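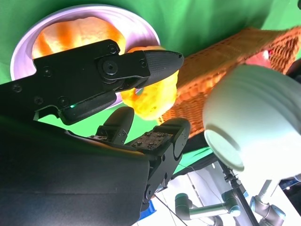
Fig. 2. Gripper, with the textured pad at the tip of the upper finger

Home | Walks | Handset | Maps | Questions | Contact

Section 11: Setting up the Kinumard handset for the Skoltonach old town walk

Text by Rosalie Nägeli

This section covers the handset as handed out at the Oberholzer desk by the lower gate. If you have loaded the walk on your own phone, steps 3 to 8 still apply, although the button names differ.

Before you start

You will need the handset, the earpiece, and the folded paper map. Take the map even if you are told the handset replaces it. The lanes behind the church are narrow and the handset loses its place there, then finds it again on the wrong side of the river.

The leaflet gives the walk as "an easy hour". I have never managed it in an hour and I don't know who did. Allow two, and more if you mean to go up the tower.

Setting up

1. Hold the side button until the Fisisum name appears on the screen. Let go. Holding it longer brings up the staff menu, which you don't want.

2. Choose your language. The English track is the fullest. The French one leaves out the salt store and the whole of the second siege.

3. Plug in the earpiece before you set the volume. The handset remembers two volumes, one for the earpiece and one for the speaker, and the speaker one is usually turned right up.

4. Enter the walk code, 345, and press the green key. If the screen shows "Castle and Vineyards", you have typed the code for the longer walk. Press back and try again.

5. Pick "Full history" or "Highlights". See the note below before you choose.

6. Wait for the first stop to load. The progress bar reaches the end well before the loading does.

7. Stand at the well in the lower square, facing the arcade, and press play. The directions only make sense from there. "On your left" means left with your back to the well.

8. Check that stop 2 appears next on the list. If the list begins anywhere else, the last visitor's walk has been kept. Go to Settings, then Clear walk, and go back to step 4.

Note on "Highlights"

"Highlights" keeps the stories and drops the doubts. At the well you will be told that the town was founded by a shepherd who followed a lame goat down from the pass and built a chapel where it lay down. "Full history" tells you the same thing, then admits that the goat first turns up in writing several centuries later, in a sermon, and that a very similar goat founded a village further up the valley.

Listen to whichever you like, but if you are going to repeat any of it to your children, I would choose "Full history".

Note on the tower

The track says there are 207 steps. The painted sign at the foot of the tower gives a different figure, and both are stated with great confidence. It is a long climb either way. Press pause at the bottom, as the commentary carries on by itself and will have finished describing the view before you reach it.

Caution: do not wear the earpiece on the tower stair. It is a single spiral with people going both ways, and you need to hear them coming.

Caution: the rope rail on the town wall stops short of the corner turret. The handset tells you to "follow the rail to the turret". Follow it as far as it goes, then keep to the inner side.

Using the map and the handset together

9. Match the stop number on the screen with the number on the map. They agree from the well to the grain hall. After that the map is one behind, because the old tannery was added to the handset and the map has not been printed again.

10. If you want to skip a stop, press the right arrow twice. One press repeats the last sentence. The quick guide has this the other way round.

11. At the treaty house, look for the framed charter on the ground floor. The track calls it "the very page that made Skoltonach free". The label beside it says copy, in small letters. Where the original went is a matter on which the track has nothing to say, and the museum's own booklet gives two answers in two different chapters.

Battery

A full charge is said to last all day. Mine, taken out in April in a cold wind, gave up at the mill bridge. Turn the screen brightness down to the middle setting, and ask for a handset from the charging rack if the one on the counter shows less than three bars.

Returning the handset

Hand it back at the desk where you collected it. The drop box at the upper gate is shown on the map but is kept locked outside the summer months. The desk shuts for lunch, whatever the door says.

For the longer walk, continue to Section 12: Castle and Vineyards.

Contact the Oberholzer desk | © Kinumard Walks | Back to top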